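October, Wednesday, just after lunch

Spent the morning on the match-ball rebound rig again, and I'm pleased to say it is behaving much better than it did last week! Otakar swapped the old release clamp for the Darnex one (lovely thing, a bit stiff) and the drop height now stays put between runs. We did 200 drops on the Surnov ball at 10 degrees, all logged, and Krystyna kindly read the pressures out to me so I could keep my gloves on.

Rebound on the artificial turf tray is still lower on the left side than the right. I thought it was the infill, so I raked it and topped it up, and the difference shrank but did not go away — Hanna reckons the tray itself has a slight bow, and I'm inclined to believe her. Will put a straight edge across it before we do anything else.
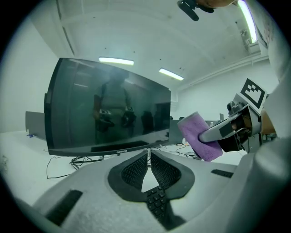 Desk with the COOCAA monitor, screen dark.

Nam-gil rang from Justunport to ask whether their goalkeepers' complaint about the ball skidding could be a seam matter. Possibly, but I'd like to see the wet turf numbers first, and I told him so (at some length, poor man). They are sending two used balls from the league match so we can compare them with new ones.

To do: straight edge on tray, weigh the used balls when they come, ask Czesław where the 800 grit paper went. Drop count for the season stands at 1,884 including today.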